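CPU swap in an old Dell desktop: how do I know which way round the chip goes?

Posted in Desktops & Repairs by Terkau

I have an old Dell tower that does the bookkeeping for my wife's alterations business and also, at the pace of a barge, everything else. A used processor from the same family cost me less than lunch. The BIOS is up to date and the chip is on the supported list for this machine, so please don't make me look again, it is a list of 3399 lines in gray type.

What stops me is the socket. The cooler is off, I wiped the old paste away, the lever is up and the load plate is standing open. I have lowered the new chip toward the hole three times and chickened out three times. How much force is normal? Does it click? And is there any way to be sure of the orientation before I let go of it?

Also, there's a big metal sheet hanging over the top of the board and my knuckles do not care for it. Does it have to come out?

26 January 2023

Travunska
Accepted by the poster

The force is none. If you find yourself pushing, stop, pick the chip up again and look at it. It goes in under its own weight and it does not click. People expect a click because everything else in a PC has one.

For orientation, look for a small triangle in one corner of the chip and match it to the marked corner of the socket. Then check the notches in the edge of the green part against the bumps in the socket wall. If both agree, you're right. If only one agrees, you're looking at a scratch.

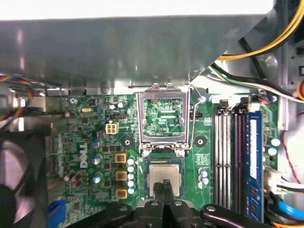 Hold the chip by two opposite edges, bring it in level over the socket, and let it down flat. Don't set one edge in first and tip the rest down like a tile, and don't slide it about once it has landed. Those contacts are very fine and they bend if you so much as think about them. When it's sitting flat, close the plate, then bring the lever down and hook it. The lever is the one part that does take some force, and it may creak in a way that suggests you have ruined everything. You very likely haven't.

Before the cooler goes back: a blob of paste the size of a pea in the middle of the metal lid, then do the screws up a little at a time, going corner to corner. I once tightened one side all the way first and spent an evening wondering why the fan sounded like a hair dryer.

As for the sheet metal, if you can get the chip straight down without bumping it, leave it alone. If you can't, see whether it unscrews or swings out. It varies from one Dell to the next, and the service manual for your model will have a drawing.

Lu

Unplug it first. Then hold the power button in for 10 seconds. I didn't, once.

Sukovero

I'd skip the whole thing and buy an SSD. I put one in a machine more than 10 years old and it's fine for bookkeeping. You can do both I suppose but the chip won't make it open faster if it's still on a spinning disk.

Terkau

It has an SSD. It had one before I had hopes.

Update for Travunska: found the triangle, which was under my thumb all three times. Chip dropped in, lever creaked exactly as advertised, I aged a bit. It didn't start on the first try and I had already drafted the apology to my wife when I noticed the fan cable lying on the desk. Starts now. Left the metal where it was and have 2 bandages to show for it.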